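# Buy the fingers first

Jun 30, 2021

Most small labs shop for a gripper the way people shop for a car. They look at force, stroke and price, then find out in December that the fingers were the part that mattered. I've done it myself. We had an Alavia two-finger unit and a Fogh on the bench for 2 weeks each, and on paper the Fogh won every line.

On the table it was closer. Kitchen items are hard on grippers because they are slick, round and seldom the same shape twice. A steel pot gives you a loop handle and a shiny curved wall. A steamer lid gives you a rim and a weave.

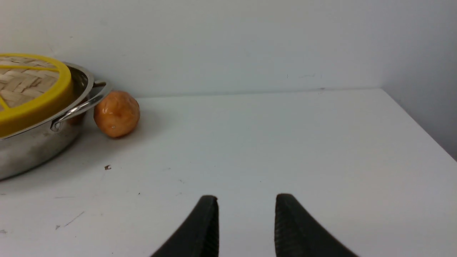
My view is that a plain pair of fingers with a bit of texture on the inner face will cover most of what a lab does in its first year. Adaptive fingers are nice, but they add wear parts, and the controller has to know more about them. We paid 2000 for a set and went back to plain ones after 5 sessions.

The wrist camera deserves the same doubt. It is good for lining up on a handle or a small round object. It is poor at telling you what the rest of the arm is doing, and a second view from higher up fixed more of our failed runs than any change of fingers did. If the budget only allows one upgrade, I'd spend it there. 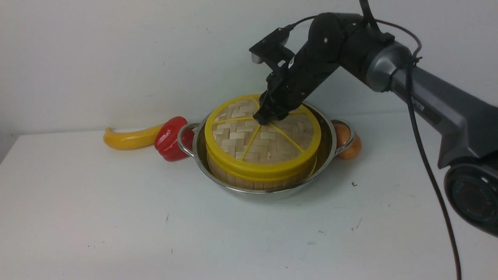 Skandton disagrees about the order. Their group at Jiltport logged 1407 grasps last winter and found that finger pads explained more of the misses than camera placement, so they would buy pads first and add the second view later. They also think I gave up on adaptive fingers too soon - 5 sessions is hardly enough to tune the grip force.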